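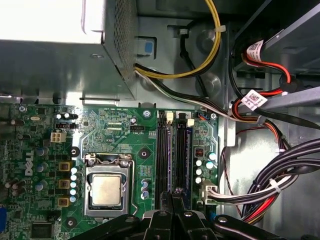
*Photo: Baert, Zunley repair board*

**Old Dell desktop, worth new paste?**

**Baert:** Cooler's off and the chip is wiped. Paid 13 quid for it in Illport, 289 for the same model at the shop. Do I refit the stock cooler or buy a bigger one?

**Catby:** Stock. Check the hole spacing before you buy anything for a Dell board, they don't all match.

**mudlark111:** Disagree, the stock ones are noisy. I changed mine in March and can't hear it now.

**Baert:** Memory question as well. Do I have to fill the slots in pairs?
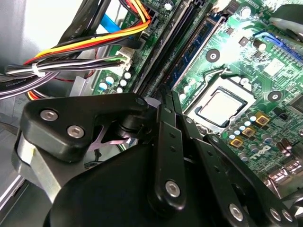

*Processor and memory slots, blue module fitted*

**Catby:** No, it'll run on one stick. Two is a bit quicker.

**mudlark111:** A lot quicker with onboard graphics.

**Baert:** Right, one for now. Also want somewhere to keep small parts upright, slots or trays?
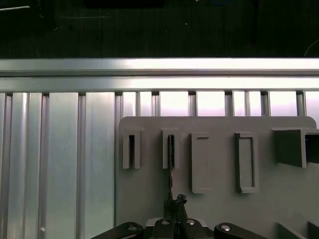

**Catby:** Slots for anything thin, but trays for screws. I wouldn't mix them.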